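Filed under: Snacks, Sweets & Treats > Imported and Unusual

Thread: The office snack pile has become a problem

marrowfat_pete
Every March somebody at our place goes on a trip and comes back with a suitcase of crisps. This year it was three people, none of whom had spoken to each other, and then Fevesik (the shop by the station, if you know it) had a clear-out and a fourth person went in with 100 quid and no supervision. All of it has been tipped on to one table in the break room and I have been told to "sort it", on the grounds that I once alphabetised the teas.

So how do people sort snacks when half the labels are in a language you can't read? I've been going by squeeze so far.

quillfeather
Sweet one end, savoury the other. Done by lunch.

marrowfat_pete
And how do I tell? There's one with a strawberry on it, fine, I can manage a strawberry. After that I'm relying on cartoon children, and they look equally pleased about everything.

hob_and_kettle
Squeeze isn't a bad start. Sticks and crisps have air in the bag, sweets have a bit of weight to them, biscuits have a tray you can feel through the wrapper. My mother-in-law ran a stall for years and she could do it with her eyes shut, although she also thought prawn was a vegetable flavour.

quillfeather
Nobody's mother-in-law is needed. Phone, translation app, point it at the bag. It takes seconds.

hob_and_kettle
I've used one of those on a seaweed packet and it told me I was holding "the quiet ocean official". Good luck to you.

marrowfat_pete
Tried the app. It did well on anything printed plainly and went to pieces on anything with lettering made to look like fun, which is most of it. One bag came out as "grandmother's electricity". I've put that one in savoury.
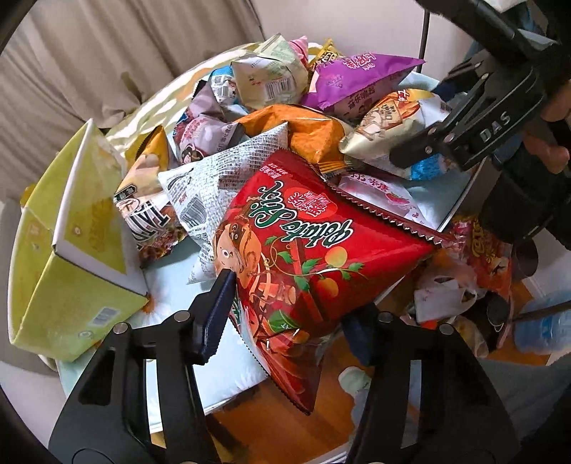
The pile, with Potato Stix in front. Purple one at the back still unidentified.

sallow_wren
Well, the red one says Potato Stix in English in letters you could read from a bus, so that's one down.

marrowfat_pete
Yes, thank you, I had cracked that one.

sallow_wren
What's the fruit on it though? All those vines and leaves and orange things. I'd want to know before I opened it. Potatoes don't grow like that.

hob_and_kettle
Could be tomato flavour. Could be the artist had never met a potato.

quillfeather
Or it's decoration. The girl peeking round the side isn't an ingredient either.

NoemiSantoro
I do the buying for a small shop (Hunach, we're mostly dry goods and noodles) so I'll be boring for a minute. Don't sort by flavour at all. Sort by date. Imported stuff often reaches you with less life left on it than you'd think, and the date can be on the back, the bottom or right along the seal where the crimp eats half the digits. Some are year first and some aren't. Put the shortest at the front of the table and let people work out for themselves whether they like it.

Also check for a stuck-on ingredients label in English. If there isn't one and you've got anyone with a nut allergy, that bag goes in a separate box and stays there.

quillfeather
Date order means sweet and savoury all mixed up together. It'll look like a jumble sale.

NoemiSantoro
It's a break room.

marrowfat_pete
It does already look like a jumble sale, to be fair to Noemi. And we have got a nut allergy, in accounts, so that's the separate box sorted. I've got a yellow cardboard one at the end of the table that can be pressed into service.

zuccaro_s
I disagree with the date thing. Crisps a week past their best are still crisps. What goes wrong with a pile is the weight. Everything tipped in a heap, the bag at the bottom is gravel by the time anyone gets to it. Stand them up on end in something, like records. We used old Parsa file crates at work and you could flick through. Sandro Zuccaro, saviour of the prawn cracker, you may put it on the plaque.

hob_and_kettle
The crates are a good idea. I take back what I was going to say.

sallow_wren
What were you going to say?

hob_and_kettle
Something about my mother-in-law.

marrowfat_pete
Right, result. Crates from the stationery cupboard, bags on end, shortest date at the front, no English label goes in the yellow box. Took me most of a lunch hour. Seven people came in while I was doing it and all seven took something from the back.

Comments (3)

bramleyend: We had grandmother's electricity at a wedding. It's plum.

toastrack: Team squeeze.

ernex_fan: Did anyone open the purple one?

Last updated: 17 November 2021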